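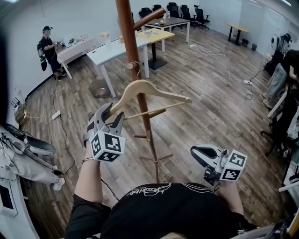

Wooden coat stand and hanger.

Clothing Care, Unit 4: Hanging, Folding and Color
Instructor: Ashok Malhotra

Reading for this unit: handout 11 and the fiber chart from Unit 2. Bring one garment you wear often, with its care label still attached.

1. Hanging

A hanger carries the weight of a garment at the shoulders. Woven shirts, jackets and coats are cut for this and keep their shape. Knits are made of loops, and the loops stretch under load. A heavy sweater left on a narrow hanger will show bumps at the shoulders and grow longer in the body. Fold it.

A hanger should end just inside the shoulder seam. Wood holds up well under coats. Wire is fine for a trip home from the cleaner and not much else.

Coat stands are for short stays. A coat hung by the back of its collar puts all its weight on one spot, so use the sewn loop if there is one. Spread heavy coats around the stand to keep it from tipping.

2. Folding

Fold along seams where you can. Refold stored items at the start of each season, with the creases in a new place. Clean everything before storage – moths go for sweat and food stains on wool.

3. Dark and light in one garment
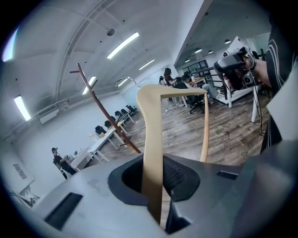 Dye bleed is the main risk when dark and light fabric are sewn together. Loose dye leaves the dark part in the wash and settles on the pale part. A black garment with white striped trim running down the sleeve and body, like the one at the right, has a long edge where the two colors meet. Test the dark fabric first: press a damp white cloth on an inside seam for a minute and look for color. If there is any, wash the piece alone in cold water and take it out as soon as the cycle ends. Do not leave it in a wet pile.

4. For next time

Write half a page on how your garment should be washed, dried and stored. Give the fiber content. Papers are due 26th August. Othmane Belhaj will collect them at the start of lab.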